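# Cómo organizar y respaldar las fotos de un viaje sin perder ninguna

Guía para quien vuelve con varias tarjetas llenas y poco espacio en el portátil.
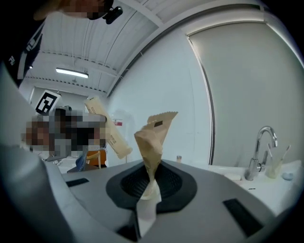
## Antes de empezar

Hace falta un lector de tarjetas, el ordenador y dos discos externos. En el taller usamos discos de 2 TB, pero sirve cualquier tamaño que admita el viaje completo. No borres nada desde la cámara hasta terminar el último paso.

## 1. Crea la carpeta del viaje

Usa siempre la misma estructura: año, mes y lugar. Por ejemplo:

`2025-02_Kusham`

Dentro van tres carpetas: `originales`, `seleccion` y `exportadas`. Evita tildes, eñes y espacios en los nombres; algunos programas antiguos los leen mal.

## 2. Copia las tarjetas de una en una

Copia cada tarjeta en una subcarpeta propia dentro de `originales` (`tarjeta_1`, `tarjeta_2`...). Copia, no muevas: si el cable falla a mitad del proceso, los archivos siguen en la tarjeta.

Al terminar, compara el número de archivos y el tamaño total en origen y destino. Si no coinciden, repite la copia. Abre también unas cuantas fotos al azar, a tamaño completo.

## 3. Renombra los archivos

Las cámaras reinician la numeración y acaban apareciendo dos `IMG_0042` distintos. Cambia el nombre por lotes con este patrón:

`fecha_lugar_numero`

Si disparas en RAW + JPEG, comprueba que los dos archivos de cada foto conservan el mismo nombre.

## 4. Haz la primera selección

Una sola pasada, rápida. Marca con una estrella lo que quieras conservar y con la etiqueta roja lo desenfocado o repetido. No edites todavía - la edición frena mucho esta parte. De un viaje corto suelo quedarme con 115 fotos para trabajar.

## 5. Duplica en el segundo disco

Copia la carpeta entera, originales incluidos, al segundo disco y guárdalo en otra casa u oficina. Rocío Escobar, compañera del taller, deja el suyo en casa de su hermana y lo actualiza cada seis semanas.

## 6. Formatea las tarjetas

Solo cuando tengas las dos copias verificadas. Hazlo desde el menú de la cámara.

Gladys Alvarado
Actualizado el 26 de mayo de 2025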